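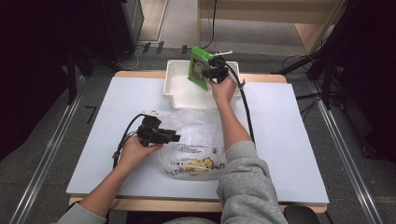
The fault at Brondora's packing lab showed up on a Friday in October, when the left gripper closed on its own and stayed closed for 17 seconds. Bianca Costache was holding it. Her fingers were behind the guard, so she wasn't hurt, but the pack of noodles in the jaws was crushed flat. The lab teaches its machines by having people do the job first with a gripper in each hand, holding things like a green package over a white plastic tray, or working over a crinkly clear bag. Each gripper trails a black cable, and the cable was where Muthu Nambiar started looking.

He found a cracked solder joint 2 centimeters from the plug. When the wire bent a certain way, the signal dropped out and the motor held its last command — close.

The unit had been rated for 2000 hours and had run for 128. Vimala Pillai, who heads the lab, pulled every gripper from the same batch. Four more had cracks.

New firmware now opens the jaws when the signal is lost. Costache tested it herself, tugging on the cable for most of a morning. She still wants a stop button she can reach with her foot, and Pillai has ordered two from Gamel.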